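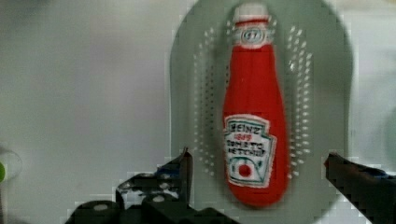 Ketchup bottle on the oval tray.

Porkwood Family Meals: progress report for Muchen Jin, Gourlay Fund
2/24/22

Hi Muchen, I promised you something shorter than last time, so let me jump right in! The big news is that the Porkwood cooking evenings are full again. We've served 430 suppers since the grant came through, and I'm still a bit giddy about it. Most of our families come straight from work or school pickup, so we moved the start back a half hour and the grumbling stopped (well, most of it). 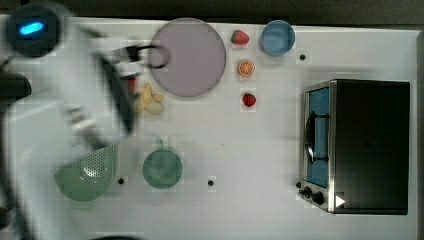 Money next. We've spent 80 percent of the food line, which is more than I'd planned for by this point. Cooking oil and chicken went up on us, and I switched our dry goods order to Clitard after they quoted a better price on rice and beans. Kwame Zakaria has rewritten the menus so we lean on soups and bean dishes through the end of the grant, and the lentil one is seriously good.

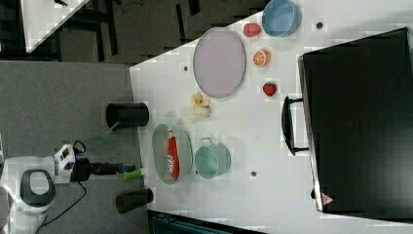 Seidu Lamptey wrote on his feedback form that the recipe cards were too wordy and he'd lost his place twice with onions on the stove. He'd like bigger type and the oven temperature at the top. Fair enough! I've redone six of the cards that way and the rest will follow.
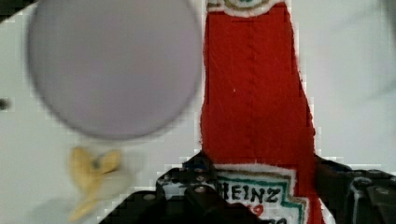
The other thing we're wrestling with is the Olta Street site. The lease is still with their lawyer, three weeks after I sent our changes back, and I can't sign up families there until it's settled. Jayson Enriquez is chasing it. If it slips again I'd like to move that rent money over to groceries, so could you tell me what paperwork you'd need from us for that? I'm in the office every morning except Friday.

Thanks so much,
Fiifi Zakaria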